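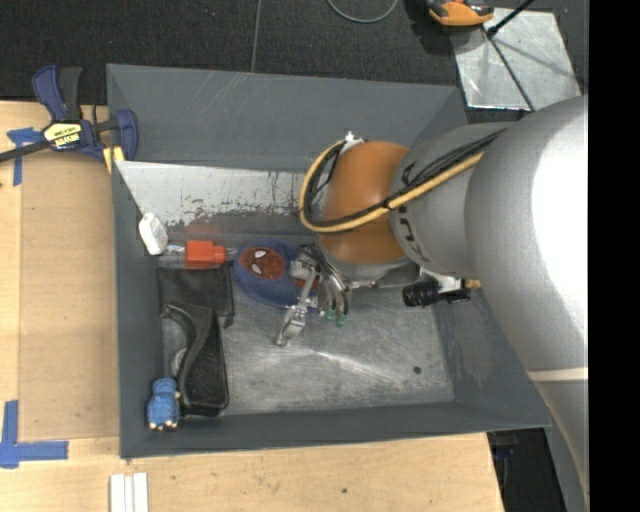

How do you clean a metal-floored storage bin without making the scratches worse?

Use warm water with a drop of dish soap and a soft cloth, wipe along the grain of the metal, and dry it right away with a towel. Skip steel wool and scouring powder. Marks that are already there will stay, but you won't be adding new ones.

Good Bins: a gallery for people who like containers

Welcome to the January page! I'm Remedios Arroyo, and I look after the bin and tray pages for the Landovholm storage club, a job I volunteered for before anybody could finish asking. We love boxes, crates, tubs, trays and drawers, and most of all we love the ones that have clearly been put to work. New ones are nice too (I have a weakness for anything that stacks), but give me a scuffed floor and a scratched rim any day.

The big gray one
Tall sloping sides in matte slate gray, and a brushed metal floor full of curved scuffs and bright streaks. What a surface! I could look at it all afternoon.

Same bin, second thoughts
Inmaculada Collado fell for the whitish strip up inside, with its dark speckles and scraped patches. Kaj Egilsson likes the faint diagonal scratches near the top edge. I'm still on the floor, so to speak. And doesn't that gray look handsome on light wood?

The contents
Things have gathered along the left side and in the center, which started a long and very happy conversation about how stuff settles in a bin. Iñaki Quintana is a drifter and lets his odds and ends pile up wherever they like. I'm a divider person myself, and my Skodden drawer at home has 25 little compartments. It's a wonderful drawer and I will show it to anyone who comes for coffee.

Sloping or straight sides?
We get this one every month, and I'm glad we do! Sloping sides make it easier to get your hand down to the things in the corners, and tapered bins often nest when they're empty. Straight sides give you more floor for the same width on a shelf. Inmaculada Bravo keeps both kinds in her garage, 59 in all, with the straight ones along the wall and the sloping ones out on the bench where she can dig around in them.

Talk to us
If you have a bin, a tray or a tub you're fond of, write in and tell us what you keep in it and where it lives. Dents are welcome. Last month's favorite letter was all about one Ridora crate holding almost 3,000 buttons, sorted by color and then, heroically, by number of holes. Coming up next is biscuit tins, and Kaj has already started polishing his.

We use cookies to remember your settings and count visits to this page. By continuing to browse, you accept our use of cookies. Accept | Manage preferences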